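Section 6: Teaching the lid lift (steamer station)

Last changed March 9, 2021. Replaces the old Section 6, bin any printed copies. Written for the kitchen staff at Idholm who will share a bench with the arm, and for anyone at the Grelum site who gets theirs next.

Read Section 5 first. If the arm hasn't been homed since the last shift, stop and do that.

What this section covers - getting the arm over the steamer, closing on the middle of the lid, lifting, putting the lid down on the bench. The practice bench only. Nothing hot, no water, toy food. The live line is Section 9 and you need to be signed off for it.

Before you start

1. Mat flat on the bench. Creases out of the part where the lid will land.
2. Pot on the mat, steamer in the pot. Push it down gently till it sits level.
3. Lid on, square. A lid that sits crooked gets lifted crooked.
4. Toy food to the back. The job file is called Draltalau, don't rename it, the arm looks for that name.
5. Sleeves up, lanyards off. Second person within reach of the stop button. Every time.

CAUTION: Hands out before you press Enable. The arm settles a little when it takes its own weight and it will settle onto your fingers.

Moving into place

6. Press Enable. Wait for the tone.
7. Choose Approach. The arm comes in from the side, bends at the elbow and stops above the lid.

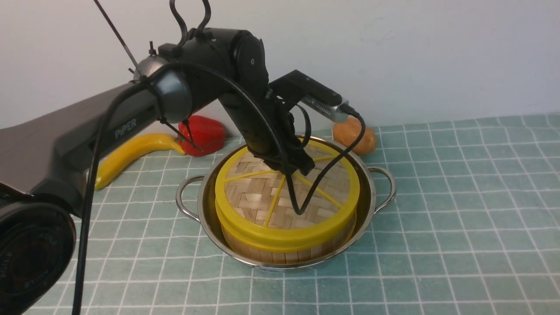
8. Check the cables before going any further. They need enough slack to follow the wrist all the way down and back up. A cable that catches under the rim will drag the whole steamer over. If you have to reposition one, press Disable first, then touch it.
9. Lower in small steps using the Down key. One press, look, one press. Holding the key down is how we lost the first lid.

Note: the speed is capped at 400 in this mode. You can type a bigger number in the box, it'll be ignored. Leave it alone.

Lining up on the middle

10. Switch the screen to wrist view.
11. Nudge left or right until the middle of the lid is between the two fingertips. The middle, not a spoke. Closing on a spoke twists the lid.
12. If you can't get it central in five nudges, go back to step 7. Quicker than fiddling.

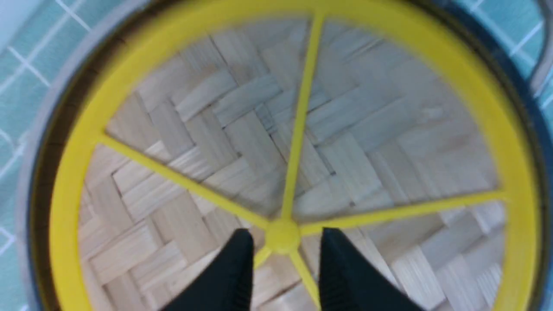
Nesma Benkirane asked us to put something in here about jobs, and she's right that it should be in the manual instead of a notice by the lockers. Her point was that people on the steamer station were told the arm would "take the lids off their hands" and then found themselves watching a screen for the same hours, with a new thing to be blamed for. She wants it written down who answers for a dropped lid, and that the person minding the arm isn't also expected to plate up.

So, written down:

- Minding the arm is a task. It goes on the rota as one. You don't plate, wipe down or answer the phone while doing it.
- A dropped lid goes in the fault log under the arm. No names. 
- Anyone can press stop for any reason and doesn't have to explain it.
- Steam burns were the reason for bringing this in. Lids first, for that reason. Folding and filling stay with the people who do them now.
- Everyone on the station gets the training, including part timers, paid at the normal rate.

The rest of what she raised (breaks, the late shift) is with Abdelghani El-Sayed. Ask him, it isn't settled and I don't want to guess at it in a manual.

Lift and set down

13. Press Close. Wait for the fingers to stop moving.
14. Up, one press. Look at the steamer. If it's coming up along with the lid, press Open straight away and start again from step 3.
15. If it's just the lid, carry on Up until it's clear of the pot, handles included.
16. Choose Set down. The lid goes onto the open bit of mat in front, well away from the pot.
17. Press Open. Let the arm rise by itself before you reach for anything. 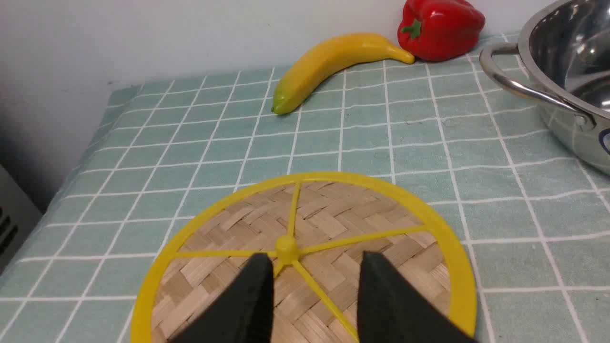

18. Lid back on by hand, then repeat. Ten clean lifts in a row before you ask for sign-off. A restart at step 12 doesn't spoil the run, a drop does.

CAUTION: Don't catch a falling lid. Let it go. We have spare lids.

If it goes wrong

Code 1151 - fingers closed on nothing. Usually too high. Open, one press Down, Close.

Code 2471 - arm met something it didn't expect. It will stop by itself and stay there. Don't push it by hand. Disable, clear whatever it is, then home it again as per Section 5.

Wrist view frozen - leave the screen and go back in. If still frozen, no lifting until its fixed, even if you think you can line it up by eye.

Arm stops with no code - write down the step you were on and tell the Ezzat support desk. The step number is the bit they always ask for and we never have.

End of session

19. Park the arm. Disable. Screen off at the wall.
20. Fill in the log even if nothing happend. Blank days look like missed days.

Section 7 is swapping the fingers. Not needed for practice.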